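some of you asked after the last class why we bother with the wrist camera at all when the fixed one sees the whole table. Fair question, and it's basically what the Prevwood results are about, so let's spend a bit of time on it.

The setup first. Two policies, same demos, same network. One gets only the table view, the other gets the table view plus the wrist view. I ran 80 trials in March, 16 of them held back for tuning, and I'll put the spreadsheet up with the readings.
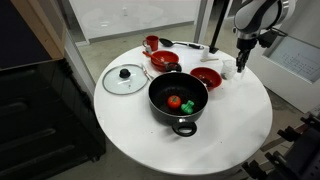
Table view first, then wrist view
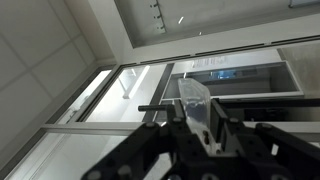
Posted by your lecturer, Bakamow robotics unit, 25 May 2022

Now, look at the clear stuff! Transparent plastic is my favourite headache. From across the table a clear cup on a white top gives the network very little to grab onto, while a red bowl is dead easy. Up close you get edges and highlights, but the background swings all over the place as the wrist tilts (have a look at that ceiling), and a policy can latch onto that instead. We'll use the Dönmez masking trick for this, with a crop margin of 10 pixels.

For the tute, read section 2 of the Morkum notes and bring your own guess at which colours of dish fail most.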